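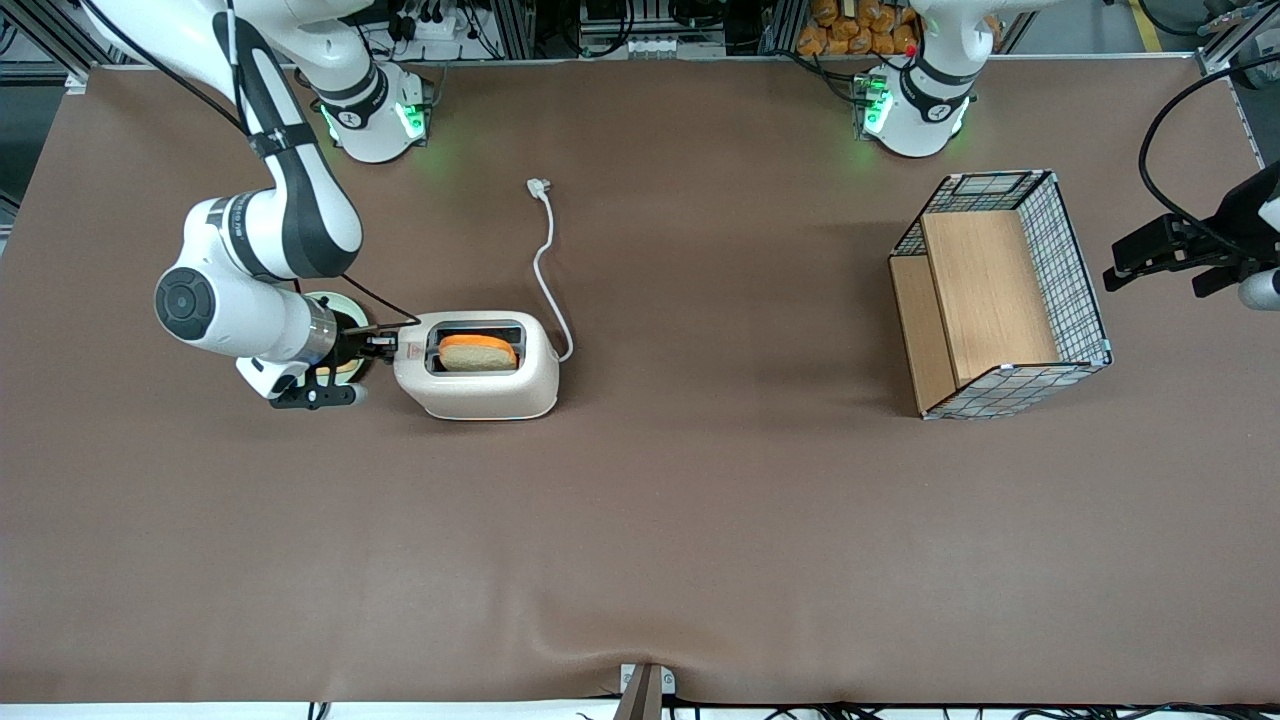
A cream-colored toaster and a wire mesh basket on a brown tabletop.

Short Fiction | Sports
2020-07-12 · 12 shares · 2 comments

The Crossbar

The ground inspection at Skadlow began nine hours before kickoff. Mei Quintanilla entered the stadium by the north tunnel, signed the log, and set her case on the goal line.

The procedure was fixed. Measure the distance between the inside edges of the posts. Measure from the lower edge of the crossbar to the ground, at the center and at both ends. Record the readings, then repeat at the other goal.

The south goal passed. The north goal was correct at both ends and two centimeters low at the center.

She cleaned the Fledard gauge, reset it to zero, and took the reading again. Two centimeters. She laid a level on the turf and found the turf flat. The bar itself was bowed.

The stadium manager came out with the previous report, from the January inspection. It gave one height for the whole bar.

"Who measured this?" she asked.

"Kasprzak. He retired."

"Where did he measure?"

The manager looked at the page. "It says at the post."

Skadlow had won every home qualifier that season. Tramomura, the visitors, had won none away, and a draw would send them through. Quintanilla knew this from the radio in the taxi. The form had no box for it.

"It's been like that all season," the manager said. "Both teams shoot at it. They change ends."

"Yes."

"So it comes out even."

"It comes out low," she said. "Do you have a spare?"

The spare was in a shed behind the east stand, under a tarp and a stack of corner flags. Four men carried it across the running track. The old bar came off after an argument with a rusted bolt – the second wrench did it – and the new one went up before noon. She measured it at the center and at both ends and wrote down three identical numbers.

In the 12th minute of the second half, a Tramomura midfielder hit a shot from outside the area. It struck the underside of the north bar, came down behind the line, and spun out. The referee gave the goal.

Quintanilla was in row F with the gauge case between her feet. The manager, one seat over, turned toward her and held up two fingers, a small gap between them.

She opened her notebook to the page for the old bar. Under "Remarks" she wrote: Retain for examination. Do not scrap.

We use cookies to remember your settings and measure traffic. Accept | Manage preferences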